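Bench notebook, back room
October, started 8:40 in the morning, coffee number one

Picking up where the last page left off, which was me complaining about the start button on the dough divider panel. Still complaining. The cap on the old one sticks about one press in ten, and Noemi has taken to hitting it with the heel of her hand, so now it sticks on her and on everybody else too. Corrado says it's the spring. I say it's flour. Rosario says we should stop arguing and open it, so that was the morning's job.

Took the panel off the wall bracket (four screws, one of them stripped, of course, by me, last winter) and laid it face down on a towel. Old operator came out after some persuasion with the strap wrench. I was right about the flour! It had packed in behind the collar and set up like plaster. Corrado was also a little bit right, the spring is tired. We are calling it a draw and he's buying lunch.

Measured the old contact block while it was out. Normally open side reads fine when it closes, but you have to lean on it, and if you let up slowly the reading jumps all over the place before it drops out. That would explain the double starts that Benedetta wrote down two pages back and that I told her were her imagination. Sorry, Benedetta. It's in ink now.

9:30. Dug through the drawers for spares. The good drawer, the one marked Lagman, had nothing but cable glands and somebody's bicycle light. The bad drawer had two green ones, plus there's the boxed button that's been floating around the room since we did the Grulura conveyor. I wiped down the table and put everything out so I could see what I was dealing with before ordering any more. I like to have parts on a bare table, I think better. Lucrezia says it's because I lose things, and fine, that too. 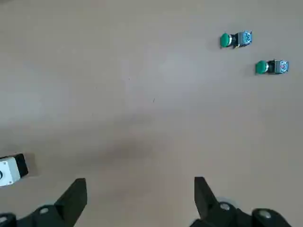
The two greens on the bench, boxed button at the left.

So, the greens. Same build on both as far as I can tell: domed cap, dark collar, square gray body behind it. I held them side by side for a good while looking for a difference and the only thing I came up with was that one feels a hair stiffer. That could be my thumb. I put a bit of masking tape on each, T for the top one and R for the one on the right, and everything below uses those letters. Please don't peel the tape off, Corrado, I know you like a clean part.

First check was just the meter, across the terminals, cap up and cap down. Both are momentary, both open when released, both close when pressed. Good start. T gave me a nice steady reading every time. R was steady too, but I got one odd one early on that I couldn't repeat, and I suspect the probe slipped. Writing it down anyway.

Then I got carried away and decided to do a proper press test, with a proper number. Rosario wanted 2000 presses and offered to go get sandwiches while I did them, very generous. We settled on 600 on each, which is what I could stand. I clipped the meter on with the beeper going so I could hear every closure, and put the radio on underneath so I wouldn't lose my mind. T went all the way with a beep for every press. R dropped its first beep at 223 and I stopped there, because a start button that skips is exactly the thing we're trying to get rid of.

One drop could be the clip lead. The clip leads are terrible, I've said so before, we need new ones. So I swapped leads and went again from zero on R, and this time it went the full way and never missed. Hmm! I don't love that. My feeling is the leads, but I'm not going to bet the divider on my feeling, so T goes in the panel and R stays here until somebody has the patience to redo it with decent clips. Noemi, if you're reading this and looking for something to do, hint hint.

11:15. The boxed one. It would be handy as a loose start button on the end of a cable for when we're setting up a machine and don't want to keep walking around to the panel. I had the lid off for a look. Terminals seem clean enough, but I have no idea where the cable entry gland went (see bicycle light, above). Left it open to air out and gave it a quick brush. Didn't test it under load, didn't get that far.

Lunch, Corrado paid, he had to be reminded once.

1:20. Put T in. The hole in the panel had a burr on it from the old operator being twisted around, so I ran the half-round file over it until the collar sat flat. If you do this on the other panel, file from the front, and stuff a rag behind so the filings don't end up in the terminal strip. I did not stuff a rag behind. Spent 60 minutes with tweezers and the little vacuum getting it all back out, so there's the afternoon.

Wired it the same as the old one, two wires, tugged both. Lucrezia checked me on it with the drawing from the Buseck folder and found that the drawing has the wire numbers swapped compared to what's in the panel. The panel is right, it's been running that way for years. She penciled it on the drawing and I've put it here as well so it's in two places: the start circuit in that panel does not match the sheet, go by the tags on the wires.

Powered up, motor isolated, watched the contactor. Pulls in on the press, holds, drops out on stop. Did that over and over until Rosario asked me very politely to quit it. No double starts. Then with the motor back on and an empty hopper, same thing.

What we don't have is anything to keep the flour out, and it'll just do the same again in a year if we leave it. Benedetta thinks Dasska carries a rubber boot that goes over a domed cap and screws down under the collar. I like the idea, but I want to measure the cap before we order a bag of them, we've been burned by that before. Calipers are with Corrado.

Still to do:
redo R with new clip leads
find or buy a gland for the boxed button
measure cap for the boot, ask Dasska what sizes they have
replace that stripped screw before I have to take the panel off again
bicycle light, whose is it?

4:50, sweeping up. Old button is in the jar on the windowsill with the flour still in it, in case Noemi wants to see.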